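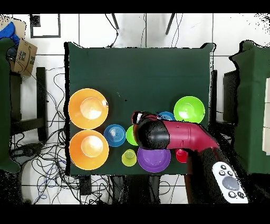 I had been meaning to go to the Grelaton open day for two years and always had something else on. This year I had the afternoon free, so I took the bus out to Ganddale and walked up from the stop. It is further than the map makes it look, and there is no pavement for the last stretch.

You sign in at a desk, get a sticker and a programme, and are told to keep behind whoever is leading your group. Ours was led by Ye-ji Do, who has worked there for six years and spoke quietly enough that I had to stay near the front. There were a few students, a couple with a teenage son, and a man who asked about batteries at every stop.

The first part was a talk by Sang-wook Seo on what the company does. Most of their money comes from warehouse work, and he showed some slides of that. He said they had run 3,583 table trials since the project began and that a fair share of them had failed. I liked him for putting that on a slide. The project is called Moon. I asked why and he said it was short.

After that we went through to see the arm. I had expected something behind glass, with a light show. What we got was a table with a green cloth on it, a lot of plastic bowls, plates and cups in bright colours, a tiled floor and plenty of cable. Ye-ji asked us to mind the cables twice.

The job they are working on is clearing and sorting dishes. Bit-na Hyun, who was running the session, explained that plates are much harder than cups. A cup gives the gripper a wall to hold. A flat plate on a cloth gives it hardly anything, and if it comes down slightly too low it pushes against the table and stops. Bowls are somewhere in between. The big ones are wide, so it has to take them by the rim. 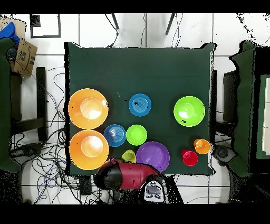
The dishes on the green table, with the arm coming in from the near side.

It is slow. I want to say that plainly, as the videos companies put out are often speeded up and people come away with the wrong idea. The arm goes over, waits, comes down a little, waits again. The teenage son said he could do the whole table before it had picked up one plate, and Bit-na agreed with him.

I asked what happens when a dish is on its side. She said it is one of the things they test, and that a cup lying down can roll when it is touched, so the arm has to look again each time before it tries. We watched four attempts at various things while I was standing there. Two worked. One plate slid along the cloth and one cup was dropped from a small height, with no harm done, it being plastic.

Jae-hoon Oh looks after the software and took questions at the end. Someone wanted to know if it would ever go into a home. He said not soon, and that a canteen was more likely, where the dishes are all the same few kinds. The man with the battery questions was told it plugs into the wall.

Tea was in the front room afterwards, with quite good almond biscuits. I picked up a leaflet for Trullau, who are holding something similar in September, mostly to do with farm machines. I may go if the trains are running properly.

The open day is free but you have to book, and the afternoon slots went first. If you have trouble standing for long, ask for a chair when you sign in. I didn't, and my knees knew about it on the walk back to the bus.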